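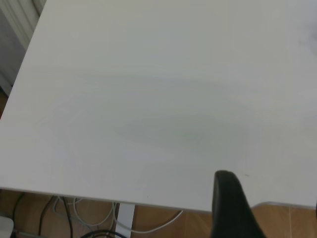 4.2 Checking the wrist view before recording

1. Clear the work surface. The first episode of each Lendix session is a blank pass over the bare tabletop.
2. Move the arm to the home pose. The gripper finger must enter from the bottom of the wrist view and overlap the front edge of the table.
3. Set the episode length to 600 frames. Episodes shorter than 533 frames are rejected at upload.
4. Press Record and hold the pose for 2 seconds before moving off.

Note: Floor and cables visible past the table edge need not be masked.

CAUTION: Keep cables clear of the arm's travel. Do not re-centre the camera between episodes.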